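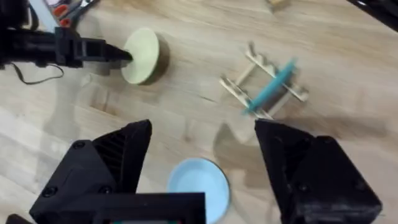
Pale round disc on a wood-grain tabletop

Karnau Association of Local Newspapers
Minutes of the autumn members' meeting

Date: Oct 9, 2008
Place: reading room of the Karnau Courier, second floor
Chair: Darius Paulauskas
Minutes: the office of the association

Present: representatives of the Karnau Courier, the Rerix Weekly, the Hasport Observer, the Farm and Market Paper, and the Lake District News. The printing house Ramanauskas was represented for items 3 and 4 only. The Evening Bulletin sent its excuse in writing and gave its vote to the Chair.

1. Opening and agenda

The Chair opened the meeting and stated that enough members were present to take decisions. The Hasport Observer asked to move the item on press cards before the item on paper prices, as its editor had to leave on the early bus. This was not accepted, for the reason that the printing house had been invited for a fixed time. It was agreed that the Observer could give its opinion on press cards in advance, in writing, and this was done on one page, which is kept with these minutes.

The agenda was approved with one addition under item 7 (delivery to the islands).

2. Minutes of the June meeting

The Rerix Weekly had two remarks. In point 5 of the June minutes it is written that the Weekly "refused" to share its list of correspondents. The Weekly wishes to have it written that it asked for more time. The second remark concerned the spelling of the village of a correspondent, and it was corrected by hand. The June minutes were then approved.

The Lake District News asked what happened with the letter to the post office, which was decided in June. The Chair answered that the letter was sent, and one reminder also, and that no answer was received until today. See item 5.

3. Price of newsprint

The representative of Ramanauskas informed the members that the mill has announced a higher price for newsprint from the new year. The printing house will carry the increase by itself for the papers which have a contract until spring, and will have to pass it on to the others. Of the members present, the Hasport Observer and the Lake District News have no contract and are printed by single order.

There was a long discussion. The Lake District News said that it can not raise its cover price a second time in one year without losing readers in the villages. The Farm and Market Paper proposed that members order their paper together, so that the printing house can buy a bigger quantity at one time and keep it in its own store. Ramanauskas said that the store has space for it, but that a common order must be paid in advance, at least in part, and that it would like to see one signature under the order and not several.

The Karnau Courier remarked that it uses a different weight of paper than the other members and does not plan to change. It has no objection if the others order together.

Decision: The Rerix Weekly, the Hasport Observer, the Farm and Market Paper and the Lake District News will give their yearly quantities to the office in writing. The Chair will ask the printing house for an offer based on the total. No member is bound by this step.

4. Printing times on Wednesdays

Four members are printed in the night from Wednesday to Thursday. The Rerix Weekly complained that in September its copies were ready too late for the morning truck, and that the shops in Rerix received them only after lunch. Ramanauskas explained that the pages of the Courier came late on those nights. The Courier did not agree with this and said that its pages were sent at the usual hour, and that the plates had to be made again on one of the nights.

The Chair asked both sides not to look for the guilty one in this meeting. After some words it was agreed that every paper will send its last page by 9 in the evening. If a paper is later than 15 minutes, the next one in the order goes first. The printing house will write down the hour of arrival for each paper and send the list to the office every Friday.

The Courier asked that an exception be made on the evening of the elections. Accepted.

The representative of Ramanauskas was thanked and left the meeting.

5. Post office and subscriptions

The office presented the number of postal subscriptions for all members together. It is 2541, which is lower than one year before. The Chair said the decrease is mostly in the town of Karnau itself, where readers buy the paper at the kiosk, and that in the villages the number is nearly without change.

The members from outside the town repeated their complaint about Saturday delivery. In the villages behind Hasport the Saturday mail is now given out on Monday. The Observer, which prints the weekend television program, received almost 50 letters and calls from readers about this. Some of the letters were passed around the table.

The Lake District News suggested to pay private carriers. The Observer has tried this before on one route and found it too expensive, and the carrier stopped in the winter.

Decision: The Chair will ask for a personal meeting with the regional director of the post. The Observer will prepare a copy of the letters with the names of the readers covered. If no date for a meeting is given before the end of the month, the association will publish an open letter in all member papers on the same day. The Farm and Market Paper voted against the open letter, as it has a separate agreement with the post and does not wish to disturb it.

6. Press cards

The association gives out its own press cards, which are accepted by the town hall and by the sports clubs. The office reported that cards are still in use by persons who no longer write for any member. At a football game in Hasport an old card was shown at the gate by a person who was a photographer for the Observer several years ago.

The written opinion of the Observer was read. The Observer is for a card with an end date and a photograph. The Weekly agrees about the date but finds that a photograph makes too much work for correspondents who live far away and write perhaps one article in a month. The Courier would like the cards to be signed by the editor and not by the office, so that each paper is responsible for its own people.

Decision: New cards will be valid for one year and will be signed by the editor and by the office. A photograph is required for staff and is optional for correspondents. Old cards lose their value at the end of the year. Each member will send a list of names to the office, with the spelling checked, please, as last time seven cards had to be printed again.

The question if freelance writers who work for two members need one card or two was not decided. It is moved to the next meeting.

7. Other matters

a) Delivery to the islands. The ferry will go to the winter timetable earlier than last year. The Lake District News asked the Weekly to take its bundle on the common truck to the harbor. The Weekly agrees, if the bundle is tied and marked.

b) Right of reply. The Rerix Weekly received a demand from a building firm to print a reply which is longer than the article itself. The members advised to offer the same length and the same page, and to ask for the agreement in writing. The Courier will lend the Weekly a copy of the answer it used in a similar case.

c) Annual fee. Two members have not paid the second half. The Chair will write to them and did not wish to name them in the minutes.

d) The key to the archive cabinet is missing. Whoever has it is asked to return it to the office.

8. Next meeting

The next meeting will be held in Rerix, at the office of the Weekly. The date will be sent by letter after the talk with the post office. Members who want an item on the agenda should write to the office two weeks before.

The Chair closed the meeting.

Read and approved for sending to members:
Darius Paulauskas, Chair

Attached: written opinion of the Hasport Observer on press cards (one page); form for yearly paper quantities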